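Rilden Forum > Economics & Development > Reading and research

Thread: Does land registration really get small firms borrowing?

gwawr_ll
I've just finished a working paper by Noelia Moya on land titles and small business loans and I'm properly excited about it! She followed 500 households in Hatitz, a market town where the district office began handing out formal titles, and asked who went on to borrow for a shop or workshop. The old argument says title = collateral = credit. She finds the jump in lending only shows up near the new court office. Same paper title, same bank, very different result depending on whether anybody could enforce it. Has anyone else read it?

Dalibor J.
Read it in September. Lovely fieldwork, but I don't buy the court bit. Offices get put where trade is already picking up, so of course there's more lending nearby.

gwawr_ll
She does deal with that in section 2! The site was picked years earlier, when the road went somewhere else entirely. I thought that was the best part of the whole paper.

Dalibor J.
Picked by whom, though? Somebody wanted it there. I'd want to see lending before the office opened, and she only has 11 months of it.

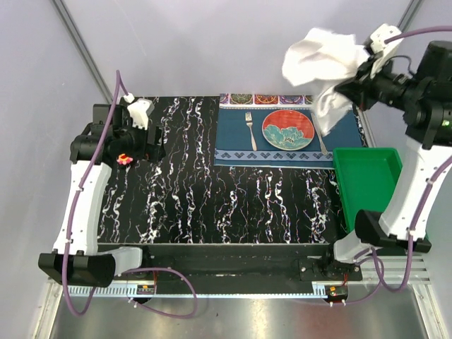

Blue placemat and plate on the black marble-patterned table

Skakik
Jumping in because I love this topic. My own thesis was on traders' savings groups, and some 300 of the people I interviewed had never set foot in a bank. They lent to each other on reputation and it worked brilliantly up to a certain size. So I'm half with Gwawr: courts matter once you're dealing with strangers. Before that, your neighbours are the institution.

E. Mutiso
Good point from Skakik, and it would explain the distance effect without Dalibor's road business. Does Moya split the loans by size? If the small ones don't move and the big ones do, I'd be convinced.

gwawr_ll
Ooh, she does, in the appendix! Small loans are flat everywhere. I'd skimmed straight past it, so thank you, I'm going back in tonight with a pot of tea.

Dalibor J.
All right, that's more interesting than I gave it credit for. Still want the earlier lending data. Which table is it?

gwawr_ll
Second one in the appendix, just after the survey questions.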